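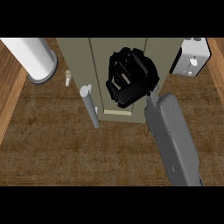
Cabinet task in the simulator, hand over the door, bar handle to the left of it.

July, 11:40 p.m.

Long day on the cabinet. I drove the arm from after lunch until the building lights went to half, and I have 232 demonstrations saved for the door. The target for this object is 2,000, so there is a lot of July left in it.

The morning went to the glove. Two of the fingers were reading curled when my own hand was flat, and the calibration in Prelell wouldn't hold past a restart. Nantana Nakpan found that I had been saving the profile to the wrong folder since the update. Fixed in a minute once she looked. I felt stupid and made coffee.

The door is harder than the drawer was. With the drawer I could hook the fingers and pull straight back, and if I was off by a little it still came. The door has to swing, so my wrist has to turn while my arm backs away, and I can't feel anything through the glove. I watch the fingers on the monitor and guess at the contact. When I guess wrong they slide off the bar and I have to start over. I threw out most of what I recorded in the first hour. Nantana says to keep the ones where I slip and recover, as long as I do recover, and to drop the ones where I stop and think. I stop and think a lot.

What helped was coming in from the right and waiting over the door before going across to the bar. My habit was to go directly at it, and then the knuckles got in front of everything and I couldn't see what I was closing on. I wrote that on the card by the station for whoever has it next.

The top view is still bad for judging height. I asked if we could have a second one from the side. Nantana said the policy only gets the one view, so she wants me working from the same thing. Fair enough, but my neck hurts from leaning in at the screen.

Ran the Ziltitz replay on a batch before supper. It plays my motions back with the cabinet moved a little each time, up to 4 inches. Small shifts were fine. At the big ones the hand closed on air next to the handle and then pulled very confidently. I watched it do that several times. It is strange to see my own wrist movement come back like that, including a little dip I do before I grab. I never knew I did it. I tried to leave it out in the last set and couldn't.

Ikar wants the white cylinder moved between sessions so the model doesn't lean on it as a landmark. I have to remember to ask who changes the layout file, me or them.

Amegashie called about the real cabinet. It won't ship until the hinges come, so it's the simulator for now.

Ate leftover rice standing up. Tomorrow: new glove batteries, slower approach, stop at 4.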